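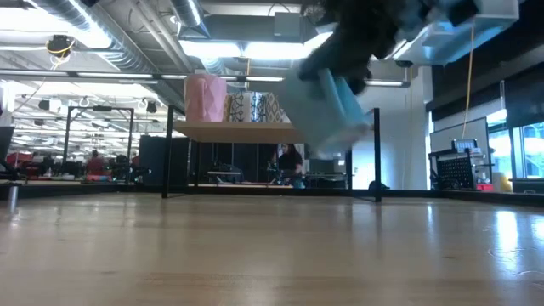 Boxes on a shelf with black metal legs, near tall windows.

A shelf is a flat board that holds things off the floor. The board does not stay up by itself. Its load passes sideways into the posts, and the posts carry it down to the floor. Engineers call this the load path.

A board with a heavy box in the middle bends a little. The bend is called deflection. A long board bends more than a short one of the same thickness, so heavy boxes should go close to the posts.

Patterns help people find things. A pink box and a box with black-and-white shapes are easy to tell apart from across a room. Plain boxes of one color need labels.

Try it: rest a ruler across 2 stacks of books. Put an eraser in the middle and look at the ruler from the side. Add more erasers, then move them toward one stack. Write down when the ruler looks straighter.

Contact Clirnov Young Readers | © Clirnov, 13 September 2025 | Back to top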